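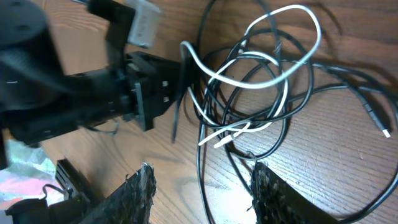
Every home has a drawer like the one Elaheh Bakhtiari emptied in December -- the one where cords go in straight and come out as one big knot. She runs a small repair counter called Lastgate, and she'll happily spend a whole evening (tea at her elbow, radio on) getting one apart.
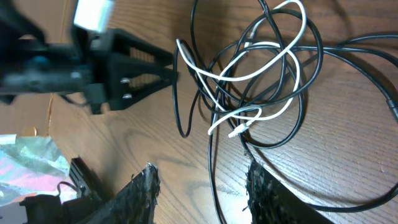
Her first rule is to leave the ends alone. Loosen the middle, she says, lifting and shaking a little, until the loops have some air between them, and only then go looking for a plug.

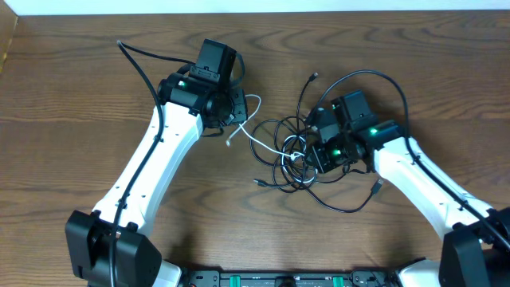

White cable among the black: follow the odd color first.

Her neighbor Everaldo Siqueira is a puller, bless him, and has lost 2 good chargers that way. She has him working one cord at a time now, slowly, back through the loops.
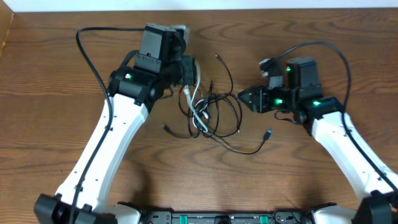
How do I keep them from knotting up again?
Coil each cord loosely, wide as your palm, and fasten it with a soft tie before it goes back in the drawer.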